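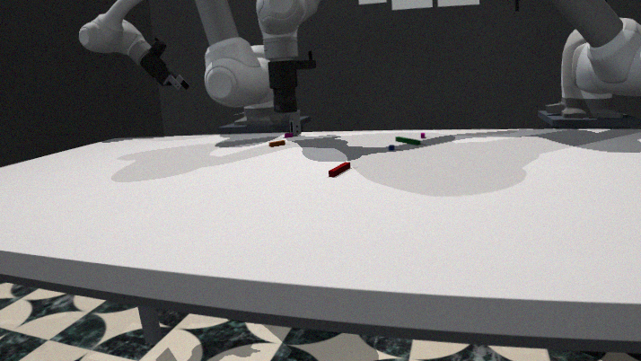 Reviews / Teleoperation and Teaching

Valtum Trukolico: leader arms and recording software for two-arm demonstration

Posted August 6, 2024

Valtum sells the Trukolico as a complete station for teaching manipulation tasks by demonstration. The box contains a pair of passive leader arms, a foot pedal unit, a USB hub, clamps, and a license for the recording software. It does not contain a robot. The buyer supplies follower arms, or works in Beton, the simulator that installs alongside the recorder and shares its session format. I used both. Most of what follows concerns the Beton side, which is where I recorded the bulk of my episodes and where most people considering this kit will spend their first weeks.

The unit was bought at list price. Valtum had no input into this review.

Hardware

Each leader arm is a scaled-down kinematic copy of a common follower, with an encoder at every joint and a sprung trigger for the gripper. There are no motors. The operator carries the weight of the arm, less whatever the counterbalance spring at the shoulder takes off. With the spring adjusted correctly the arm stays where it is left through most of the workspace, and sags slowly when extended fully forward. Adjustment is by a hex screw that can only be reached with the base unclamped, so expect to do it twice.

Joint motion is smooth. The wrist joints have slightly more friction than the rest, deliberately according to the manual, and this is a good choice. A loose wrist makes it difficult to hold a gripper vertical while the elbow is moving. The trigger has long travel and reads proportionally, so the gripper can be held partly closed over an object before committing to the grasp. I would have liked a detent near the closed position. Without one it is easy to squeeze harder than necessary throughout an episode, and the hand tires before the arm does.

The clamps fit a desk edge up to the thickness of an ordinary workbench. They marked my bench. Put a strip of rubber under the jaw.

The pedal unit has 2 switches: start/stop on the left, discard on the right. They are too close together for anyone wearing boots. Discard asks for no confirmation. I lost several good episodes in the first afternoon and then swapped the assignment so that discard requires a long press, an option buried in the device settings that should be the default.

Setup in Beton

Installation was uneventful on Linux. The Windows build exists and runs, but I saw occasional encoder dropouts on it that I did not see on Linux with the same hub and cables.

The stock tabletop task puts two white arms with parallel grippers on the far side of a plain white table, with a handful of colored bars and cubes between them. The bars are a useful addition. A cube forgives a gripper that is rotated a few degrees off, provided the approach is central. A bar lying at an angle has to be met with the wrist turned to suit, and that rotation is the thing new operators get wrong most often. Object poses are randomized at reset, with a seed that is written to the session file. Colors are assigned per object in the task definition and can be randomized too.

The default viewpoint faces the arms across the table. For an operator sitting at the leader arms this means that left and right are mirrored unless the mapping is changed. Beton offers a mirrored mapping, a direct mapping, and a second viewpoint from behind the bases. I tried all of them. The view from behind felt natural immediately but the arms hide the workspace at the worst possible moment. I ended up on the default view with mirrored mapping, which took most of a morning to get used to and has caused no trouble since.

Shadows are rendered, and they should be left on. They fall as large soft shapes over the part of the table where the objects are, and at first I took them for decoration and turned them off to save frame time. Depth became much harder to judge. With a gripper pointing straight down at a small cube, as over the purple one in the stock layout, the relation between fingertip and shadow is one of the few cues a flat monitor gives for height above the surface. Operators working without a headset need it.

The rest of the environment is adequate. The room has a patterned tile floor and a dark back wall, both replaceable. Valtum says that the busier floor is there to give vision models something to ignore. I have no evidence either way.

Recording

A session is a list of episodes. Each episode stores leader joint positions, follower commands, follower state, gripper aperture, rendered views, and the full simulator state. Storing the simulator state costs disk space and is worth it. Episodes can be re-rendered later from another viewpoint, at another resolution, or with different lighting, without driving the task again.

I recorded 74 accepted episodes of a single task: pick the bars and set them parallel on the clear area at the near side of the table, leaving the cubes alone. One arm can do this alone for most layouts. The two-arm version, with a handoff when an object starts out closer to the wrong arm, is where a pair of leaders shows its value. Coordinating a handoff by gamepad is miserable. With a leader in each hand it is an ordinary motion, and operators with no previous experience managed it within their first session.

Latency between leader and simulated follower is low enough that I stopped noticing it. On the physical arms it was noticeable, though the fault there lies mostly with the followers' own controllers. The software exposes a filter setting for smoothing leader motion. Leave it near the minimum. Higher values look better on playback and feel like steering through mud.

There is no force feedback. Pressing a gripper into the table produces a warning tone and a red border on screen, and that is all. In simulation the result is some jittering and an episode to discard. On hardware the result depends on the follower's torque limits, and these must be set in the follower's configuration before a leader is connected. Trukolico will not do it. The manual mentions this on a page about networking.

Review and export

The episode browser is the best part of the package. It plots gripper aperture and end-effector speed under the playback bar, so pauses and fumbled grasps stand out without watching every episode through. Idle time at the start and end of an episode can be trimmed in bulk. I found this important for training: policies fitted on untrimmed episodes tended to sit still at reset, having been shown a good deal of sitting still.

Labels are free text with autocomplete. It is possible to create "regrasp" and "re-grasp" as separate labels, and once they exist there is no merge function. Agree on a list before recording.

Export covers the usual open formats. The exporter wrote valid files in every case I checked, with one exception. Episodes recorded under the mirrored mapping had the arm order reversed in the leader stream but not in the follower stream. A fix is listed for the next release. Until then a check on the first exported episode is advisable for anyone who uses mirrored mapping.

Hand guiding

The software also has a mode for kinesthetic teaching, in which the operator moves the follower directly by the wrist with gravity compensation on. It supports few arms and only one at a time. Where it works it gives excellent precision for a final approach. It also puts the operator's hands and sleeves into every camera view, so the recordings are of limited use for training from images. I would treat it as a way to capture waypoints.

Compared with the Rostami handset

The obvious alternative is the Rostami handset pair, which tracks hand pose and solves for the follower's joints. It is lighter, packs into a small case, and works with any follower that has a kinematic model. It is the better purchase for a group with several kinds of arm.

Its weakness is what happens close to joint limits. The handset has no joints, so the operator has no physical sense of where the follower's elbow is or how much wrist travel remains. I repeatedly reached for an object in the far corner of the table and had the follower stop short or flip its wrist. The Trukolico leader runs into its own limit at the same place, and the operator feels it coming. For two arms working over the same part of a table the difference is large, as the elbows are what collide.

Against that, the leaders are matched to one arm geometry. Adapter links for other followers are sold separately, and the ones I tried introduced some play at the elbow.

Documentation and support

The reference manual is complete and badly ordered. The tutorial was written in April for the previous release, and several menu names no longer match. Support answered my question on the mirrored export promptly and correctly, with a script to reorder the affected stream.

Verdict

Good: leader arms with sensible friction, proportional trigger, full simulator state in every episode, strong episode browser.

Less good: discard pedal behavior, no label merging, torque limit warning in the wrong chapter, export fault with mirrored mapping, tied to one arm geometry.

Rating: 4 out of 5. I would raise it when the export fix ships - the pedal I can live with. Groups that intend to record single-arm pick and place only should look at the handset first, or buy one leader on its own, which Valtum will sell on request but does not list.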